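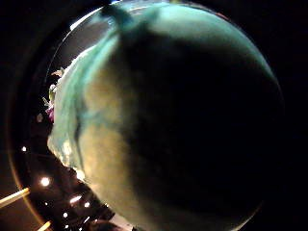
Section 4. Comparing Two Hand-Held Grippers

This section applies to the Jokik and Cerorer hand-held grippers when used with the Flombridge controller. Complete Section 3 (Mounting and Power) before proceeding.

4.1 Before the trial

1. Switch the controller off and connect the first gripper to Port A.
2. Inspect the finger pads. Replace any pad that is torn or has hardened.
3. Wipe the camera lens with a dry lint-free cloth.
4. Switch the controller on and wait for the status light to remain green.
5. Set the closing force to 50 percent.

CAUTION: Keep fingers clear of the jaws whenever the status light is green. The jaws may close without warning during self-test.

4.2 Running the trial

1. Open a new record and enter the serial number of the gripper.
2. Select exposure mode "Fixed" and set the value to 600.
3. Approach the test item at a steady pace and stop before contact.
4. Close the jaws, lift the item, hold it for 2 seconds, and set it down.
5. Mark the attempt as Held, Slipped, or Missed.
6. Repeat until the record contains 80 attempts.
7. Switch the controller off, fit the second gripper, and repeat steps 1 through 6 with the same items in the same order.

NOTE: Soft or fuzzy items held very close to the lens can fill most of the view, leaving little of the room visible. Attempts recorded under these conditions remain valid and should be kept.

NOTE: Dim rooms produce dark recordings in Fixed mode. Do not change the exposure value partway through a record. If a different value is required, close the record and begin again with both grippers.

4.3 Reviewing the records

1. Open both records in the Compare window.
2. Confirm that the item lists match.
3. Export the results table. Slipped and Missed attempts are reported separately.

For the Selvanayagam wrist adapter, refer to Appendix C. The adapter changes the distance between lens and jaws, and its records must not be compared with those made without it.

Revised Friday, November 1, 2024

Comments (3)

benchtop_r
Step 7 should mention re-zeroing the jaws after the swap. My second gripper read as half closed until I did that.

mlk44
Is the exposure value the same for the older Cerorer model? The menu on mine looks different.

quietlathe
Appendix C link goes to Appendix B for me.

Related items
Section 3. Mounting and Power
Section 5. Replacing Finger Pads
Appendix C. Wrist Adapter
Flombridge controller: January release notes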